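3.2 Sorting habits and the "miscellaneous" category

Every household in the Clullatthorpe sample kept at least one place for things that belonged nowhere else. Kemeys and Kemeys call this the residual container; the residents call it the junk drawer, and we side with the residents. Across 16 homes we logged 1,285 items. Only two households could say what most of theirs were for, and one of those was guessing. 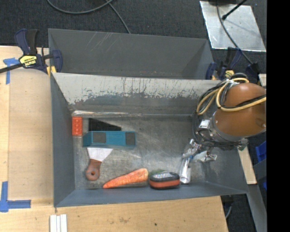
Figure 4. Unlike objects sharing one metal bin, among them a toy brick and a putty knife.

Residents defended their drawers with some heat. Asked to discard four items of their own choosing, most agreed at once and then spent the rest of the visit putting things back. Tools fared best, even in homes where no repair had been attempted in living memory. Toys outlasted the childhoods they came from. Keys were untouchable, particularly those that fit no known lock.

The Prydderch scale (Section 2) predicts that clutter grows with floor space. Our February visits gave it little support. The smallest apartment had the fullest drawer, and its owner asked us for a bag to hold the overflow.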